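The Shelf by the Back Door

Home > Features > At Home > The Shelf by the Back Door

Every house in Tristcombe seems to have one, if you look behind the coats. Mine came with the place, a run of open pine boxes screwed together by a previous owner who clearly enjoyed screwing things together, and for the first winter I lived here I treated it as a sort of lost property office. Gloves went in and stayed in. So did a dog lead (we have never had a dog), two bicycle pumps and a bag of bulbs that should have been in the ground by October.

It was Khrystyna Derkach who got me thinking about it properly. She grew up in a house built in 1881, with a back passage so narrow that you turned sideways to put your boots on, and her mother kept everything the family needed for going out in cloth bags. There was one for mushrooms, one for the market, one for swimming – that one never quite dried between June and September – and each went back in its own hole in the shelf the minute you came through the door. You could find them in the dark, Khrystyna told me, and quite often you had to.

So in January, when there is nothing to do in the garden and too much to do in the house, I emptied the whole thing onto the kitchen floor and began again. I kept the pine as it was. I had thought about paint, and even got as far as a little pot of something gray-blue, but bare wood is kind to cloth and it does warm up so nicely in color over the years. Then I went through the bags, and oh, the bags! I won't tell you how many there were. The stiff ones went to the thrift store and the soft ones stayed, for the simple reason that a soft bag will lean and slump and fit itself in under the board above it, and a stiff one will fall on your foot.

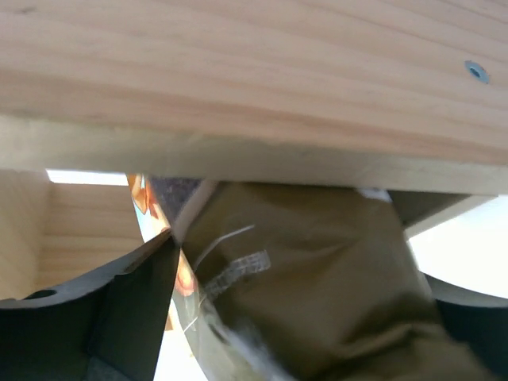 Modupe Balogun disagrees about the slumping and would like it known that a bag pushed in any old way is a bag with a banana at the bottom of it. Hang them, she says, every one, on a proper peg, mouth open, where the air can get in and you can see what you've forgotten.

She has a point about the banana. I did try pegs, five of them, along the wall by the boiler, and for a few weeks I was very pleased with myself. But our passage is also where everybody stands to talk, and full bags at shoulder height have a way of joining in the conversation. Back into the boxes they went, and I've settled on a small habit in place of the pegs: whatever comes home in a bag gets tipped out on the counter before the kettle goes on.

Canvas and heavy cotton have done best for me. Dull colors, too, greens and browns, which forgive a muddy leek. I wash mine inside out and put them away only when the seams are dry, and once a year I go along the shelf with a screwdriver and a damp cloth, feeling for splinters on the front edges where the fabric drags.

The gray-blue paint is still under the sink, if anyone local would like it.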